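Kitchen rules for a two-armed helper

I love having arms in the kitchen, and I've become a bit of a bore about the house rules that make it pleasant. These are the ones that have lasted at our place, pinched in part from my friend Lanying Long, who keeps hers taped inside a cupboard door.

Clear the middle of the worktop before you start a job. One dish, one task! Bottles and anything tall go to the back or the side, well out of the path of the elbows. People watch the hands and forget that the elbows swing out too.

Keep your own hands out while the arms are moving. If you want to shift a plate, say stop, wait until both arms are still, and then reach in. We teach visitors this before they've got their coats off.
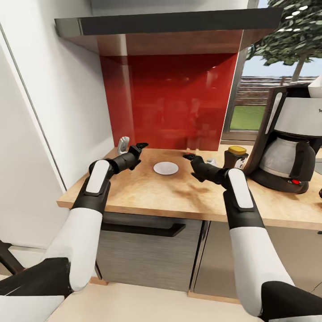 Practise with crockery you don't mind losing. A cheap saucer is perfect – light, shallow and surprisingly tricky to pick up, so you learn a lot about the grip settings in one afternoon. Save your gran's china for much later, or never.

Hot things stay a human job here. That means kettles, full coffee jugs and pans straight off the hob. Baoshan Tang lets his arms carry warm plates, and good luck to him, but I'd want a lot more practice first.

Chairs get tucked in or moved right away, and the stop button lives where two people can reach it from opposite sides of the room. Try it at the start of every session. It takes a moment, and you'll be glad of the habit.

Wipe the fingers down afterwards with a barely damp cloth, paying attention to the creases where flour collects. No sprays near the joints, please! I do a proper check of cables and covers each April as well, with the power off and the radio on.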